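Quantas demonstrações até a política parar de me envergonhar?

Tuva Lindholm
perguntou no domingo

Estou juntando exemplos por teleoperação para uma tarefa que qualquer criança de dois anos resolve bocejando: pegar um cubo colorido e deixá-lo dentro do quadrado preto colado na mesa. Já gravei 300 episódios no Gramusen. A política treinada vai até o cubo com muita convicção, fecha os dedos a um centímetro dele e segue para o quadrado levando ar.

Minha bancada já viu dias melhores: tampo branco, furos, lascas, sombra do braço atravessando tudo. Uso uma única câmera fixa, virada para o braço.

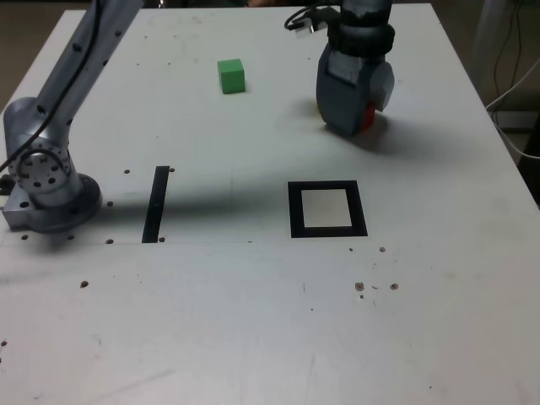

Vista da câmera fixa: cubo verde ao fundo, bloco vermelho entre os dedos da garra.

Duas dúvidas. Gravo mais episódios iguais ou mudo alguma coisa antes? E preciso trocar o tampo? O orçamento do laboratório acha graça quando pergunto.

3 respostas

Kimutai Makokha
resposta aceita

Deixe o tampo em paz. Furo que não muda de lugar é paisagem, a rede aprende a ignorar.

O que me preocupa é a vista. Na sua foto o dedo escuro esconde quase todo o bloco vermelho, e do amarelo atrás dele sobra uma lasquinha. Se é só isso que a política enxerga na hora de fechar a garra, ela está chutando, e chuta como quem estudou na véspera. Ponha uma segunda câmera no punho ou do outro lado da mesa e grave as duas sincronizadas.

Depois olhe onde os cubos começam em cada episódio. Os meus ficavam todos no mesmo palmo de mesa, que era até onde meu braço alcançava sem eu levantar da cadeira. Passei a sortear a posição inicial e, com 399 episódios, melhorou bastante. Guarde também as tentativas em que você erra e corrige. As perfeitas não ensinam o robô a sair do buraco.

Ragnvald Wallin

Grave mais. Sempre grave mais.

Weidong Shi

Concordo com o Kimutai, menos na parte da sombra, que ele pulou. Se metade dos episódios foi feita com sol na janela e metade às onze da noite, confira os dois grupos em separado. No meu caso a política só funcionava depois do jantar. Feche a persiana ou varie a luz de propósito.

Comentário de Tuva Lindholm: segunda câmera encomendada. Os 300 episódios antigos foram para uma pasta chamada "aprendizado", o meu.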